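Tirik Grippers
03/05/2025

Spent the arvo with the new Tirik handheld grippers at the Pranddale office. Short thread, mostly grumbling. 1/

The pitch is that you pick up a pair, do the job by hand, and the wrist camera records enough to teach an arm later. Fine. We've had that pitch from other vendors, and the drawer under my desk is where those units live now. 2/

First gripe is the price. $3000 a pair before you've bought a spare set of pads. Sevim Soylu reckons the pads are what you'll be buying forever, and having felt how soft they are I'm with her. 3/

Second gripe: the spec sheet says "fabric ready". I asked Tirik which fabric. Got a link to the spec sheet. 4/

So we did napkins. Pick up a corner, pass it to the other gripper, put it down. Faisal Soomro got 14 clean passes before one slipped, on the cotton. On the thin polyester ones he gave up early and went back to cotton, and I don't blame him. 5/

Camera's decent, I'll give them that. Very wide, so both tools stay in view for most of a handover. But anything near the rim bends like a banana, and I'd want to see their calibration numbers before I trusted a position from out there. Asked for those too. 6/

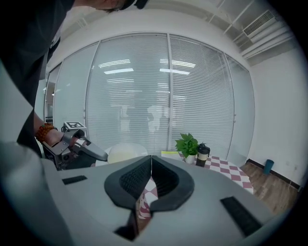

Black pads up close, marker on the other gripper behind. Fisheye doing its thing to the blinds.

The marker on top is the bit I'm least sold on. Tilt your wrist the way you naturally would and the tracking drops. Hoi-yan Hsiao says you learn to hold it flatter. Sure, but then I'm recording how people move when they're being careful of a sticker. 7/

Compared with the old Chaudhary pair: Tirik is lighter and the trigger's smoother. Chaudhary closes harder and has never once asked me to update an app. For boxes I'd still grab the Chaudhary. 8/

Would I buy them? Not yet. Clultstead have a set on order and I'll wait to hear how the pads look in July. 9/

Replies are open if you've run these on anything slippery. Please don't send me the demo video, I've seen the demo video. 10/10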